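Suporte > Pernus > Linux > Pedidos encerrados > 2594

Este sítio utiliza cookies para manter a sessão iniciada. Ao continuar a navegar aceita a sua utilização.

Pedido 2594 – Pernus não conclui a indexação do projecto ao arrancar
Aberto em: 19 de dezembro de 2007
Componente: editor, processo de indexação
Sistema: Linux, 32 bits, instalação por pacote .deb
Prioridade: normal
Estado: encerrado

O editor abre, mostra a árvore de ficheiros e fica com a barra de estado em "A indexar". O autocompletar e o salto para a definição não respondem. O restante funciona: abrir, gravar, procurar dentro do ficheiro.

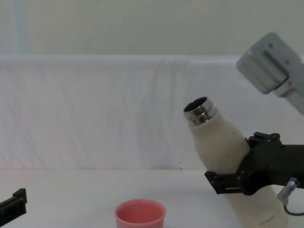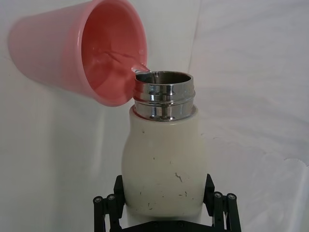
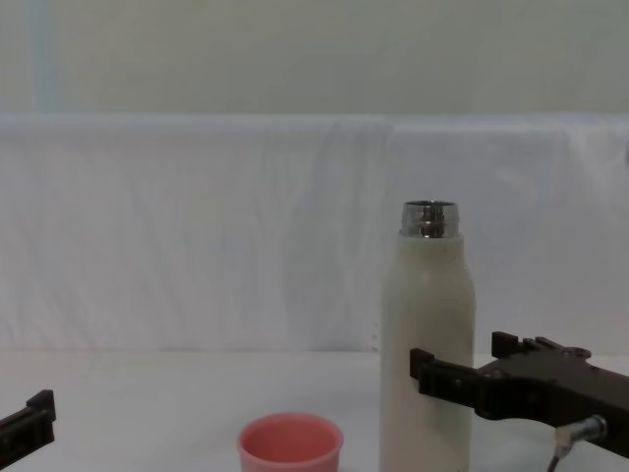

Kristiansen: o mesmo sintoma aparece em dois postos nossos, ambos com o pacote do repositório Manden. Num terceiro posto, instalado a partir do arquivo .tar.gz, a indexação termina. O projecto aberto é o mesmo nos três e está montado por NFS.

Pedido de informação ao utilizador

Enviar o resultado de:

dpkg -l | grep pernus
ps aux | grep pernus-index
df -h /tmp /home
locale

Enviar também o ficheiro ~/.pernus/index.log, sem cortes. Se o ficheiro não existir, indicar as permissões de ~/.pernus.

Informação recebida

O pacote instalado é o pernus-editor, com o pernus-index como dependência. As duas versões coincidem. O processo de indexação está activo e não consome CPU. /home tem espaço de sobra. /tmp é uma partição separada de 400 MB, com 96% de ocupação. O locale é pt_PT.UTF-8 em todas as categorias.

O index.log termina assim:

[index] porta local 1069 aberta
[index] cliente ligado
[index] lidos 4000 ficheiros
[index] a gravar bloco temporário
[index] a aguardar

Depois de "a aguardar" não há mais linhas, mesmo ao fim de várias horas. Ao fechar o editor o processo pernus-index continua vivo e tem de ser terminado à mão. Se não for terminado, o arranque seguinte falha com "porta 1069 em uso" e o editor abre sem índice nenhum.

Primeira hipótese: conflito de porta

Terminar o processo, confirmar com netstat -ltnp que a porta está livre, apagar ~/.pernus/index.lock e arrancar o editor pela linha de comandos:

pernus --log-level=debug

Resultado: a porta abre sem erro e a indexação pára no mesmo ponto. A mensagem "porta em uso" é consequência do processo que fica para trás. Hipótese posta de parte.

Segunda hipótese: NFS

O projecto foi copiado para o disco local e aberto a partir daí. A indexação parou outra vez aos 4000 ficheiros. O bloco é gravado a cada 4000 ficheiros, por isso o número no log corresponde ao fim do primeiro bloco e não depende do conteúdo do projecto. Um projecto mais pequeno, com poucas centenas de ficheiros, indexa até ao fim. Hipótese posta de parte.

Terceira hipótese: directório temporário

Com strace -f -p sobre o processo parado:

write(7, ..., 65536) = -1 ENOSPC (No space left on device)
nanosleep({5, 0}, NULL) = 0
write(7, ..., 65536) = -1 ENOSPC (No space left on device)

O descritor 7 aponta para /tmp/pernus-idx.XXXXXX. O indexador tenta gravar, recebe ENOSPC, espera cinco segundos e volta a tentar, sem limite de tentativas e sem escrever o erro no log.

A diferença entre os dois modos de instalação está no script de arranque. O arquivo .tar.gz traz um script que define PERNUS_TMP como ~/.pernus/tmp. O pacote do Manden substitui esse script por um próprio, em /usr/bin/pernus, que não define a variável. Sem ela, o indexador usa /tmp.

Solução de recurso

1. Fechar o editor e terminar o que restar:

killall pernus-index

2. Apagar os temporários e o ficheiro de bloqueio:

rm -f /tmp/pernus-idx.* ~/.pernus/index.lock

3. Criar o directório novo:

mkdir -p ~/.pernus/tmp
chmod 700 ~/.pernus/tmp

4. Acrescentar a ~/.profile:

export PERNUS_TMP=$HOME/.pernus/tmp

5. Sair da sessão gráfica e voltar a entrar. Abrir um terminal novo não chega quando o editor é lançado pelo menu – o menu herda o ambiente da sessão.

6. Arrancar o editor e verificar no log a linha "directório temporário".

Não editar /usr/bin/pernus. O ficheiro é reposto na próxima actualização do pacote.

Confirmação

Kristiansen: aplicado nos dois postos. No primeiro, indexação completa. No segundo continuava a usar /tmp. O ~/.profile não era lido nesse posto por existir um ~/.bash_profile. Passada a linha para lá, ficou igual ao primeiro. O processo termina ao fechar o editor.

Umoslow: temos a mesma configuração de partições e confirmamos a solução de recurso. Pedimos que o erro passe a aparecer no log. Perdemos tempo a investigar a firewall por causa da mensagem da porta.

Notas para a correcção

a) pernus-index: registar ENOSPC na primeira ocorrência e desistir após dez tentativas, com código de saída diferente de zero.
b) pernus-index: terminar quando o cliente se desliga, mesmo com escrita pendente.
c) Editor: mostrar "indexação interrompida" na barra de estado quando o processo devolve erro.
d) Pacote Manden: definir PERNUS_TMP no script de arranque, se ainda não estiver definida. Comunicado a quem mantém o pacote, com a alteração em anexo.

Os pontos a) e b) estão integrados no ramo de desenvolvimento. O ponto c) passou para a versão prevista para maio. O ponto d) foi aceite e depende da próxima publicação do repositório.

Pedido encerrado com solução de recurso. Se o sintoma persistir com PERNUS_TMP definida, abrir um pedido novo com referência a este e juntar o resultado do strace.

Contacto do suporte Pernus | Condições de utilização | Voltar ao topo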